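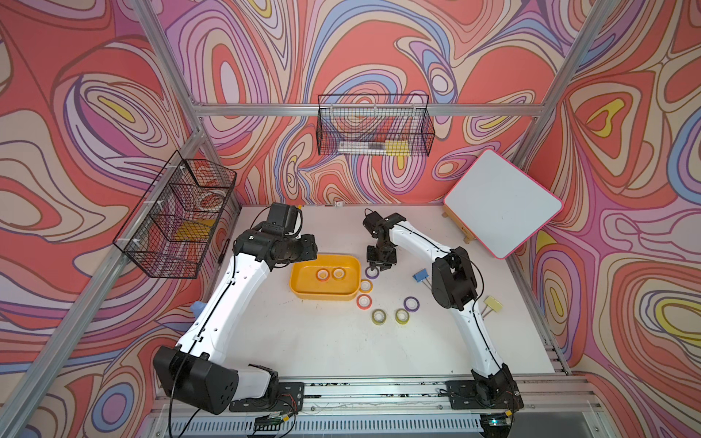

Grarthorpe's coronation spoons are going on show at last

10 Jul 2023

I've been bugging the museum in Grarthorpe about this for ages, so you can imagine the noise I made when the email came in this morning. The Aaltonen spoons are coming out of storage! All four of them, in the long gallery upstairs, starting in October.

If you've never heard of them, you're in good company. They're silver-gilt anointing spoons, made for the dukes of Flelamport back when Flelamport still had dukes, and they get their name from the Aaltonen workshop, where three of them were made. The fourth one is older and nobody can agree on where it came from. It has a twisted stem and a tiny bowl split down the middle, and the museum's old catalog calls it "foreign work" and leaves it at that.

The last time the set was out together I was 19 and working the coat check, and I used to sneak up on my break to look at them. They're small! People expect something huge after seeing the painting in the stairwell, where the bishop seems to be holding a soup ladle. The longest one would fit in a kitchen drawer with no trouble (please don't).

What's new this time is the Greser inventory, which the museum bought a couple of years back and has been cleaning ever since. It's a household list from the ducal treasury, 264 entries long, and the spoons are in there between a cracked saltcellar and a set of horse brasses. The clerk wrote down what each one weighed, and the weight for the oldest spoon doesn't match the one we have now. So either he was sloppy with the scales or somebody swapped it. I know which one I'm rooting for.

The ducal crown won't be part of the display, before you ask. It was broken up for its stones and all that's left is the velvet cap and the leather case, and the cap is too fragile to sit under lights. The case will be there though - it still has the dents from when it was dropped down the chapel steps.

Entry is included with the regular museum ticket. They're only letting 100 people in on the opening morning, and members get first pick of the slots, so check your email if you've joined. I'll be in the first group if I have to sleep on the steps. Regular booking opens once the members are done, online or at the front desk.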